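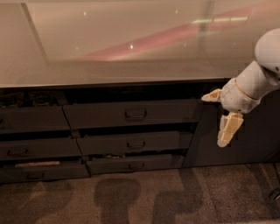
Why Shiny Things Shine

Look at a spoon. Now look at a wool sock. The spoon throws back a bright spot of light and maybe a stretched picture of your face. The sock does nothing like that, even if you hold it under the same lamp. Both of them are being hit by light. The difference is in what their surfaces do with it.

Light travels in straight lines

Light leaves a lamp, a candle or the sun and keeps going straight until it runs into something. Then a few things can happen. It can pass through, as it does with a clean window. It can be soaked up, which warms the object a tiny bit. Or it can bounce off. Bouncing is called reflection.

Most objects do more than one of these at once. A red apple soaks up most of the colors in white light and bounces the red back to you. A black T-shirt soaks up nearly all of it, and that is one reason black clothes feel hot in June.

The bounce rule

Roll a ball straight at a wall and it rolls straight back. Roll it at a slant and it leaves at the same slant, going the other way. Light follows this rule too. The angle going in matches the angle coming out.

If the rule is always the same, why doesn't a sock act like a mirror?

Smooth and rough

A very smooth surface is flat even when you look at it through a microscope. All the light arriving from one direction leaves in one direction, so it stays neatly in order. When it reaches your eye you see a picture of whatever it came from: a window, a light, your own nose. Scientists call this specular reflection. "Specular" comes from the Latin word for mirror.

A rough surface is covered in tiny hills and valleys. Each bit of light still obeys the bounce rule, but every hill points a different way, so the light scatters all over the place. This is called diffuse reflection. Paper, chalk, bricks and socks all do it. Diffuse reflection is very useful. It lets you see a page of a book from any side of the table without a glare in your eyes.

Lots of things are in between. A polished countertop has a color of its own, which comes from scattered light, and also a shine on top, which comes from the smooth surface. You see both together. Walk past one and the bright patches seem to slide along with you, while the color stays where it is.

Why water makes things shiny

A dry sidewalk is dull. After rain it can show you the streetlights. Water fills in the little valleys and makes a flat layer on top, so the light has something smooth to bounce off. Wax on a car and varnish on a guitar work in a similar way.

Wind spoils it. The pond in Lukmont Park shows the trees upside down on a still morning. When a breeze comes up, the ripples break the trees into wobbly stripes.

Mirrors

A bathroom mirror is a sheet of glass with a thin layer of metal on the back. The glass keeps the metal flat and protects it from scratches. The metal does most of the reflecting — a good mirror might send back 93 percent of the light that hits it.

Long before glass mirrors, people polished stone and metal. The ancient Egyptians were using copper mirrors well over 3,000 years ago. The faces in them would have looked dimmer and browner than the ones you see when you brush your teeth.

Try it: the foil test

You need a sheet of kitchen foil, a flashlight and a room you can make dark.

1. Tear off a piece of foil as long as your arm. Ask an adult if the box has a sharp edge.
2. Keep it as flat as you can and shine the flashlight on it at a slant. Find the bright patch on the wall.
3. Crumple the foil into a loose ball, then open it up again.
4. Shine the light from the same place.

The second time, the patch breaks up into many small, faint spots. It is the same foil and the same light. You only changed the shape of the surface.

Do not shine the flashlight in anyone's eyes, and never use foil or a mirror to look at the sun.

Words to know

Reflection: light bouncing off something.
Specular: the mirror kind of reflection, from smooth surfaces.
Diffuse: the scattered kind, from rough surfaces.
Glare: reflected light so bright that it makes it hard to see.

Next in this series: Why Is the Sky Blue?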